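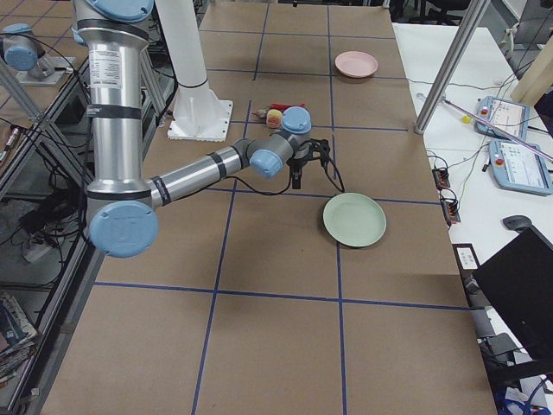 *Reading time: 4 minutes*

# Week 3: Inventory and the Cost of Holding It

Notes by Khairul Govindasamy. Read these before the problem session and bring a calculator.

## Where we left off

Last week covered fixed and variable costs. We ended with the Hindberg bakery case, where rent stayed the same whatever the output and flour rose in step with it. Inventory sits awkwardly between the two. A firm pays for stock when it buys it, pays again to keep it, and gets the money back only when the stock is sold.

## Terms

**Ordering cost.** What it costs to place and receive one order, whatever its size. This includes paperwork, the delivery charge, and the time spent unloading and checking.

**Holding cost.** What it costs to keep one unit for one year. It covers storage space, insurance, spoilage, theft, and the return the firm could have earned on the same money elsewhere. Students often leave out the last item. On the midterm it will cost you points.

**Stockout cost.** What the firm loses when a customer wants something and the shelf is bare. It is the hardest of the three to measure. Some customers wait, some buy a substitute, and some never come back.

**Lead time.** The time between placing an order and having the goods ready to use.

## The trade-off

Large orders placed rarely keep ordering costs low and holding costs high. Small orders placed often do the reverse. Somewhere between the two, the total is at its lowest.

The standard formula is:

> Q = √(2DS / H)

D is yearly demand in units, S is the cost of one order, and H is the cost of holding one unit for one year. Q is the order size with the lowest total cost.

## Worked example: Flirkon

Flirkon sells desk lamps and nothing else. Demand is 2,000 lamps a year. Each order costs $24 to place and receive. Holding one lamp for a year costs $2.40.

- 2DS = 2 × 2,000 × 24 = 96,000
- Divide by H: 96,000 / 2.40 = 40,000
- Square root: 200

Flirkon should order 200 lamps at a time, so it places ten orders a year. Yearly ordering cost is 10 × $24 = $240. Average stock is half of one order, or 100 lamps, so yearly holding cost is 100 × $2.40 = $240. The two are equal at the best order size – use this to check your arithmetic.

Now suppose the manager orders 400 at a time. Ordering cost falls to $120 and holding cost rises to $480. The total goes from $480 to $600, which is a 25 percent increase for an order twice the right size.

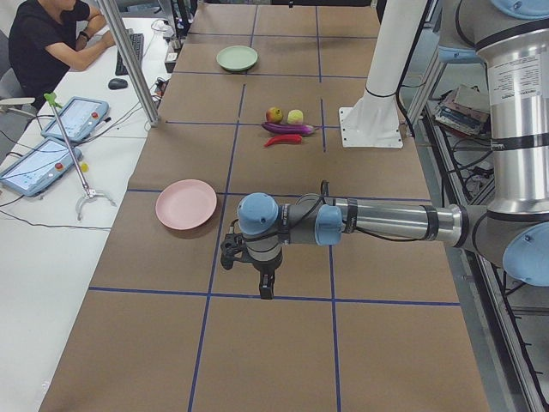 The total cost curve is fairly flat near the bottom, so a small error in Q does little harm. If the supplier ships only in cartons of a dozen, round to the nearest carton and move on. Spend the effort on getting a decent estimate of H, which is usually the weakest number in the calculation.

## What the formula assumes

1. Demand is known and steady through the year.
2. Lead time does not change.
3. The price per unit is the same for any order size.
4. Each order arrives all at once.

Real firms break all four. Trudstead, the garden supply chain in your case packet, sells most of its hoses in the weeks up to July and hardly any in winter. A single Q for the whole year would leave it short in spring and overstocked by fall. One fix is to split the year into seasons and work out each separately, using demand and holding cost for the same period.

Quantity discounts break the third assumption. Find the total yearly cost at Q, then at each discount threshold above it, and choose the lowest. Remember to include the purchase price this time – it no longer cancels out.

## Problems

**3.1** Barbosa buys coffee filters by the box. Demand is 83 boxes a month, each order costs $15, and holding one box for a year costs $3. Find Q to the nearest box. Watch the units.

**3.2** In the Flirkon example, the cost of placing an order doubles. Does Q double? Show your work.

**3.3** List two holding costs for a fish market that a hardware store would mostly avoid.

Problem 3.2 will be done on the board. Hand in the other two. Safety stock and reorder points are in Week 4.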